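3. What people put on the plate

I should say first that I never set out to study fruit. My plan in February was to look at how families in Varthorpe share out an evening meal, and I had a nice tidy set of questions about portions, second helpings and who gets served first. But the people I talked to kept drifting off to the bit after the meal, when somebody gets up and comes back with an apple or a pear and a knife. By the fourth household I'd given up steering them away from it and just let them talk.

I visited 11 households in all, each of them for a single evening, and I ate with them whenever they asked me to (they nearly always did). I've written up the main course in Section 2. What follows is about fruit and the plate it gets eaten from, a smaller subject but one that people had surprisingly strong feelings about!

3.1 Plate or no plate

The first split was between people who think an apple needs a plate and people who think that's daft. In the Edmont household the plate was a fixed rule. You didn't have to cut the apple up, you could eat it whole if you liked, but a plate had to be on the table beside you for the core. Their eldest told me she'd carried on doing this in her student flat and been teased for it for a whole year.

At the Espiritus' it went the other way. Plates were cleared, the table was wiped, and only then did the fruit come out, straight on to the bare table. Mrs Espiritu said a plate would make it "another course" and she'd have to wash up twice. I rather like this, because it means the same small dish can start or finish a meal depending on whose kitchen it's in. I've kept the two things apart in Figure 1, with a shallow pink plate on one side of a plain white table and a small red apple on the other.

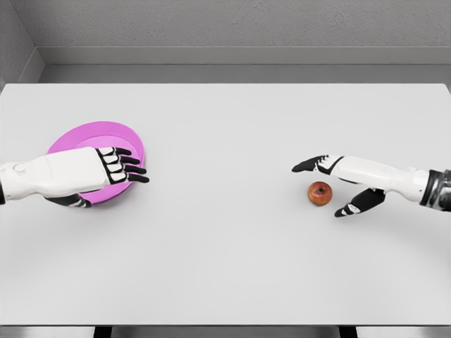

Figure 1. Plate and apple set apart on a white tabletop.

3.2 Who does the cutting

Cutting was where age came into it. In most of the homes I visited, the oldest person at the table did the peeling and handed slices round, and children who could easily have managed a knife sat and waited for theirs. Everaldo Cordeiro, who read an early draft of this section, thought I was making too much of it and that older people simply peel faster. He may well be right. Still, one grandfather took a good 15 minutes over two pears and wouldn't hear of any help, so speed can't be the whole story.

I also noticed that slices were offered to guests without a word – held out on the knife, or pushed across with a fingertip – while family members had to ask. I got a lot of silent pear that month. I didn't think to write down how often this happened, and I wish I had, as it ties in with what I say about second helpings in Section 4.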